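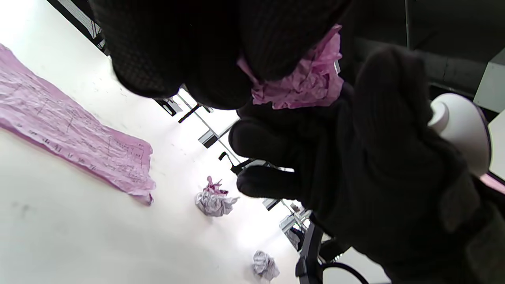
Slide 1. Crumpled paper, with one pink sheet lying open.

Open Flat, Then Decide: what we learned from our scrap paper
Speaker notes, Heather Stubbs
Last updated: 2018-03-25

Wait for the people at the back to find chairs. Say thank you to Pindach for having us, and for the coffee, and mention that the handout is one page, printed on both sides, so please turn it over (at Kerr half the room missed the back and then asked me for it by email).

Start with the drawer story. When I moved into the records job I inherited a desk, and the bottom drawer of that desk wouldn't open. I pulled and pulled, and when it finally gave way it was full of balled-up paper, years of it, carbon copies and delivery slips and somebody's soup recipe. My first thought was to tip the whole lot into the recycling. I'm so glad I didn't, because somewhere near the bottom was a signed receipt we had been hunting for since before I was hired! Pause here, people usually have a drawer of their own they want to tell their neighbor about. Let them.

Then the question for the talk: what do you do with a sheet of paper once somebody has crumpled it? Most of us treat a ball of paper as a decision already made. I'd like to talk you into opening it first.

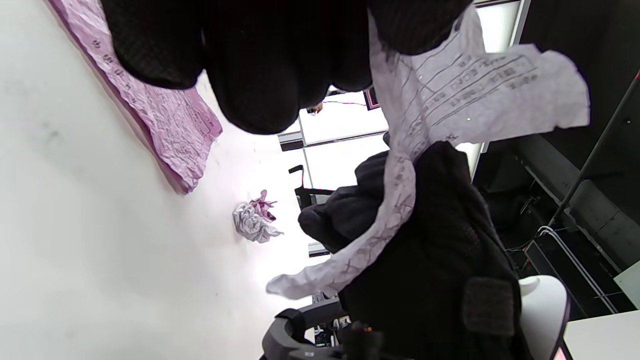
The first habit is opening from the outside in. Find a loose corner and follow it, and don't pull two corners away from each other, however tempting that is when there's a big pile waiting. Thin colored copy paper is the worst for this, it goes along the crease before you've noticed. If a sheet has twisted itself into a rope, untwist it before you try to spread it. I say this very slowly when I give the talk, with a sheet in my hands, and I still tear one now and then.

Hand out the practice sheets at this point. One white and one pink for each person. Ask them to crumple both as hard as they like – this is the part everyone enjoys, so don't rush it – and then swap with the person next to them. Opening a stranger's paper ball is a different job from opening your own.

While they work, give the Halum numbers. They went through 4,000 loose sheets in March, and 139 of those had to go back into a file. I used to apologize for how small that sounds. Now I just tell them that one was the lease.
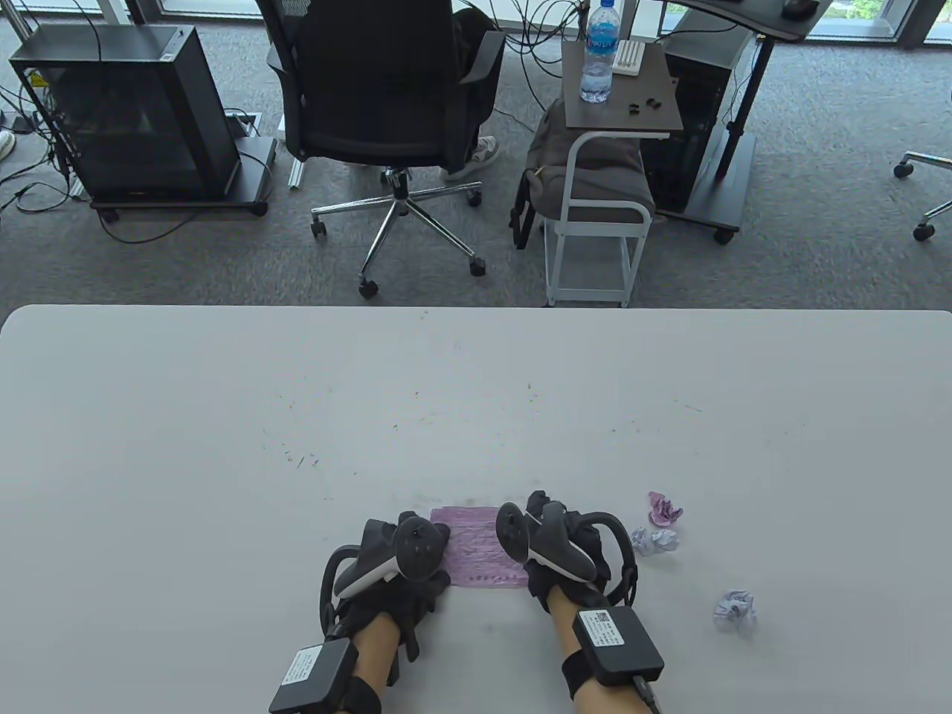 Flattening comes next, and I like a big clear table for it. Lay the sheet down, put a hand on either side, and press outward from the middle. You want it readable, and that's all you want. No ironing, please. Someone at Plustari asked me about ironing and I have been worrying about it ever since.

Then three piles: keep, ask, recycle. The ask pile should have somebody's name on it and it should be gone by the end of the day, or it turns into another drawer. Private things go to the shredder, and those you should still open, for staples.

Allow up to 20 minutes for questions. The usual ones are about sticky notes (recycle, unless there's a phone number), about receipts that have faded, and about whether a scan of a creased page is good enough. For the last one, ask whoever keeps your books before you throw the original away.

If there's time left, collect the practice sheets and let them sort those too. Bring the bag for the scraps, and don't leave it in the car again.

Contact: Heather Stubbs, Records Desk | Copyright 2018 Heather Stubbs | Back to top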